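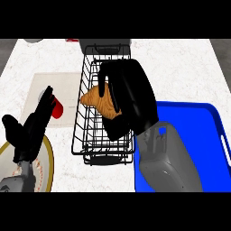 Shops in Drutlow will have to weigh and record unsold bakery goods from July under a waste scheme approved by the town's trading standards office. The rules cover bread, rolls, pastries and cakes sold without wrapping, and apply to any premises with a sales floor larger than 40 square metres. Unsold items must be moved at closing time into a container kept for that purpose and weighed before they leave the premises. Open containers are allowed for the move from shelf to scale, and a black wire basket with a handle at each end meets the requirement provided that it is lined. Solid-sided tubs with a lid must be used for anything kept overnight.

The scheme follows a trial in the neighbouring district of Brositz, where 88 shops kept daily records of what they threw away, gave away or sold at a reduced price. Results were passed to Chowdary, the consultancy that drew up the reporting form. Its summary found that pastries made up a larger share of the waste by weight than sliced bread, mainly as a result of late baking. Shops that stopped baking earlier in the afternoon recorded less waste, although the summary does not say how far sales fell in the same hours.

Kavitha Amin, who manages the scheme for the trading standards office, said the form had been shortened after complaints from smaller traders. "The first version asked for a separate line for every product," she said. "The one going out now has 7 lines, grouped by type, and can be filled in on paper or online."
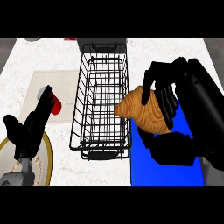

Scales must read to the nearest 10 grams and be checked once a year. Traders who already hold a certificate for a shop-floor scale may use it for the waste record, but the weight of the container has to be deducted and written down separately. Records are to be kept for two years and shown on request.

Goods passed to a charity or sold as animal feed count as diverted and are entered in their own column. Allance, which runs the regional collection service, will pick up diverted goods on weekday evenings from shops that register before the start date. Registration is free. Shops that miss the date can still join, but may wait up to six weeks for a place on a round.

The maximum penalty for failing to keep records is 3,000 euros. No penalties will be issued in the first three months — a period the office describes as a settling-in phase — and inspectors will give written advice instead.

Deepika Mudaliar, who owns two bakeries in the town, said the weighing itself was a minor task but that the overnight storage rule would cause difficulty in older buildings. "We have a back room the size of a cupboard," she said. "A lidded tub has to go somewhere, and it cannot go in front of the oven."

The office said it would consider requests for shared storage between neighbouring shops. Applications close on 26th June.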